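Heltero Opens Pre-Orders for Tour Merchandise Line With Pridari

SUMSTEAD — Heltero, the apparel and licensing company, will open pre-orders in June for a line of tour merchandise produced with the four-piece band Pridari. The line consists of 22 garments and accessories, among them a denim jacket, two hooded sweatshirts, a long-sleeved shirt and a knit cap. It is the first Heltero program in which a touring act has approved every pattern and print placement before production.

Orders will be taken through the Heltero online store and at the merchandise stand on each date of the band's current tour. Items bought at the stand are handed over at the point of sale. Items ordered online ship from the company's warehouse in Sumstead in the order received.

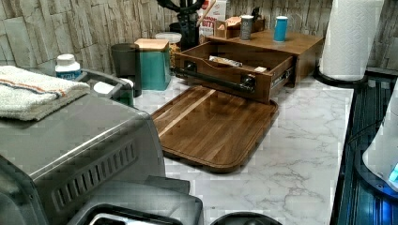 The denim jacket is the lead item. It is cut from 13-ounce cotton denim, with a boxed body and a dropped shoulder. The band's name is chain-stitched across the back yoke, and the title of the current tour is screen-printed below it in a single color. Production of the jacket is limited to 3,000 pieces, each with a numbered woven label inside the collar. The jacket will not be restocked after the run is sold.

Sweatshirts are made from brushed-back cotton fleece and garment-dyed after sewing. Because garment dyeing produces small differences in shade from one batch to the next, customers ordering more than one piece should expect slight variation between them. Shirts are printed with water-based ink and should be washed inside out in cold water. The knit cap is sold in one size.

Sizing runs from XS to 4XL in all garments except the long-sleeved shirt, which stops at 3XL. A measurement chart in inches and centimeters will be posted with each product listing. Measurements are taken flat, with a tolerance of half an inch at the chest and hem.

Patterns were developed by the Gatti workroom, which has supplied stage clothing to touring acts and has worked with Pridari on its last two stage wardrobes. Gatti adapted the jacket worn by the band on stage for general sale. The principal changes are a wider armhole, a longer sleeve and the removal of an internal pocket for a wireless transmitter pack. Stage jackets remain in the band's wardrobe and are not part of the sale.

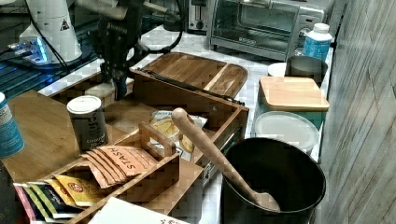 The line also includes accessories in materials other than cloth. These are a canvas tote, an enamel pin set, a bandana and a keepsake box sized for ticket stubs, wristbands and guitar picks. The box is made of light wood, close in tone to the small block on the counter, and has a hinged lid with the band's name burned into the inside face. It is finished with clear wax and carries no exterior print. The pin set is packed on a backing card and contains four designs, one selected by each member of the band.

Prices start at 22 dollars for the bandana. The denim jacket is priced at 327 dollars and the keepsake box at 61 dollars. Prices are the same online and at the stand, excluding sales tax and shipping. Payment is taken in full when an online order is placed.

Pre-ordered items may take up to 61 days to ship. Orders that contain both in-stock and pre-order items will be held and shipped together unless the customer selects split shipping at checkout, which adds a second shipping charge. Unworn garments may be returned with tags attached. Numbered jackets may be returned for a refund but cannot be exchanged for a different number.

A preview of the full line will be held at the Heltero showroom in Sumstead on Friday, from 10 a.m. to 4 p.m. Sample garments in all sizes will be available to try on — no sales will be made at the preview. Media wishing to photograph the samples should register with the press office in advance. Flat product photographs and fabric specifications are available on request.

About Heltero

Heltero designs, manufactures and distributes licensed apparel for recording and touring artists. The company operates a showroom, a sample room and a warehouse in Sumstead.

Press contact: Heltero Press Office, Sumstead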